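Unit 6: Planning an equipment purchase for a small work cell

Reading for this unit: the Storik planning sheet and both sample quotes (Hirose and Merker). Bring a calculator.

The price on a quote covers the arm, the controller and usually one gripper. It rarely covers what goes on the gripper, what the arm stands on, or the parts it will handle while you set it up. In the Flundside case the arm was paid for in November and sat in its crate until the next budget opened, when there was money for a table.

Split every plan into two lists. One-time costs go on the first: arm, mount, table, guarding, cabling, installation. The second is for anything you will buy again within the year. Put spare fingers on the second list even if the first set comes free.

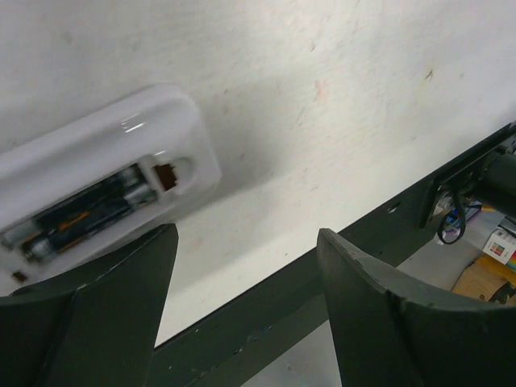
Consumables and test parts are the lines students most often leave out. Every object the arm will handle has to be bought, stored and replaced. Battery work is a good case for costing. A remote control lying face down with its compartment open and two AA cells inside needs at least three lines in the plan: the remote, its cover, and the cells. Covers get lost, so order remotes in groups and keep the extra covers in a labeled bag. Finger faces and table tops also pick up wear — scuffs and small stains on a white work surface are normal — and a replacement top should be priced at the start.

Worked example

Flundside set aside 1,967 dollars for everything outside the arm itself. The Merker quote for table, mount and cabling came to 1,056 dollars. Test parts and batteries for the year were set at 400 dollars. Add these and subtract from the total:

1,056 + 400 = 1,456
1,967 - 1,456 = 511

The 511 dollars left has to cover spare fingers, a second table top and shipping. Shipping is not on the Merker quote. Call and ask before you fill in that line.

Lead times

Write the lead time next to each price. Hirose lists 21 working days for fingers, so a set ordered on the day one breaks is too late for most course projects. Order the spare set with the arm.

For next class

Fill in both lists on the Storik sheet for your own project. Leave no line blank — if you don't have a price, write who you will ask for it. Mark any item that has only one supplier.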